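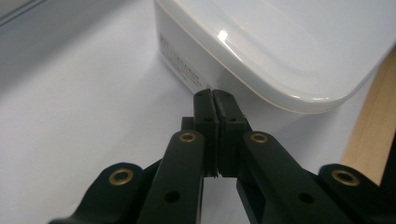
Page 3 of 9

Thread: Storage tubs and the July circular

S_Sarpong (Moderator)
Members are reminded that comments on the household storage circular close on 30th November. The draft asks that dry goods kept in plastic containers be labelled with the date of filling. Replies should refer to the numbered paragraphs.

Plirkel23
Paragraph 9 is unclear. Does it cover flour and rice only, or also tea? The Lillov branch has always treated tea separately.

asamoah_k
Tea is a dry good. I see no case for an exception.

zerness_house
I must disagree with the previous reply. Tea is used within weeks in most homes, and a date on the lid serves little purpose. The circular goes to 1,000 households — it ought to ask only for what people will do.

asamoah_k
Most homes is a large claim. Mine keeps tea for a year.

Plirkel23
Could the wording be "dry goods kept longer than 3 months"? That would meet both points.

zerness_house
I would accept that.

S_Sarpong (Moderator)
The suggestion is noted against paragraph 9. Comments on white plastic and staining belong under paragraph 23, please.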